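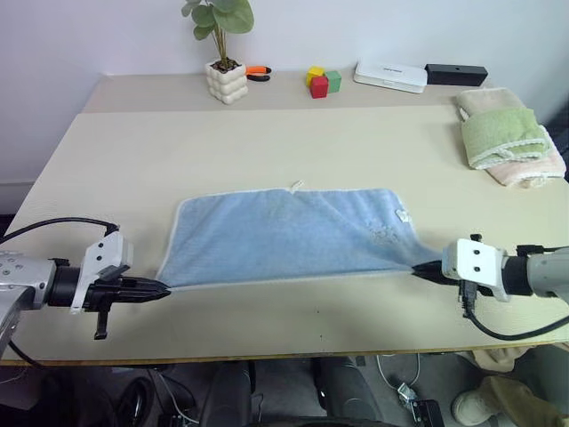

2019-12-04

Dye notebook, back room. Third go at the light blue for the Haslinger order, and the first one I'm willing to show to anyone with working eyes.

Recap for Theresia, who was away and has asked me to stop writing "see previous" when the previous page is a coffee ring. Haslinger wants terry in a pale blue to match a tile. They sent the tile. They also sent a photograph of the tile, which disagrees with the tile, and a paint chip, which disagrees with both. I've been matching to the tile on the grounds that it's the only one of the three that will be in the bathroom.

Bath 1 (August recipe, straight): came out the color of a hospital corridor. Even, at least.

Bath 2: cut the turquoise, kept the navy. Lovely on the loops, blotchy at the hems. Malte says the hems were wetted out badly. Malte did the wetting out, so I'm inclined to believe him.

Bath 3, this one: same recipe as 2, but wetted out overnight with the Vaketus wetting agent, salt in three lots in place of one big heroic dump, and soda ash dissolved properly in a separate jug before it went anywhere near the tub. Temperature held at 60 °C the whole way except for one dip when I opened the lid to admire it. Don't open the lid to admire it.

Results: hems level with the body. Very faintly greener than the tile under the window, dead on under the tube light. Cuiping thinks the green will go with another soaping. I think Haslinger's bathroom doesn't have a window. We'll soap it again anyway.

Rinse water is the real story. Bath 1 took so many rinses that I stopped writing them down out of shame. Bath 3 ran clear much sooner, and the white cloth test at the end picked up a tint you'd need to want to see. Leonie wanted to see it and did. Fine. Noted: slight staining on cotton, none on the polyester thread.

About the thread. The sewing thread on the sample lot is polyester and so stays white no matter what we do to it. Haslinger has been told this twice. If they come back and ask why the stitching hasn't taken, the answer is chemistry, and the email is already in drafts.

Shrinkage: measured before and after a hot wash and tumble, the long way 3 percent, the short way less than my ruler is honest about. Within what they asked for. Somebody has borrowed the good steel ruler, and the plastic one has a melted end from its time as a stirring stick, so whoever measures next, start from the 10 cm line and subtract.

Costs, since Wendelin will ask before he reads any of the above. Dye is nothing. Salt is nothing. The overnight soak costs a tub for a night, and we only have the two tubs, one of which is now officially the Goleo tub and may not be looked at. If we get the order, we'd be dyeing 2756 pieces in that pale blue, and at our current pace I'd be retired by the last box. Retumo could take the bulk on their big machine. They quoted last time for a navy and were pleasant about it. I'd want them to run a short lot off our recipe first, because a recipe that behaves in a tub does something else entirely in a machine with opinions about liquor ratio.

Tried a half-strength fixer on one offcut. It went stiff as a cracker and smelled like a pond. Abandoned without regret.

To do:
Second soaping, offcut first, then the rest.
Light test: half under foil on the windowsill. Please do not use the foil for sandwiches. Malte.
Rub test, dry and wet, again after soaping.
Ask Haslinger which light they want us to match under — they'll say daylight, everybody says daylight.
Order more soda ash. The bag marked 181 is damp and has set into a single object. I've propped the door with it.
Find steel ruler.

Later, same day: soaped the offcut. The green has eased off a bit. Cuiping hasn't said anything, but she has walked past the windowsill more often than her work requires. Putting the rest in tonight, lid shut.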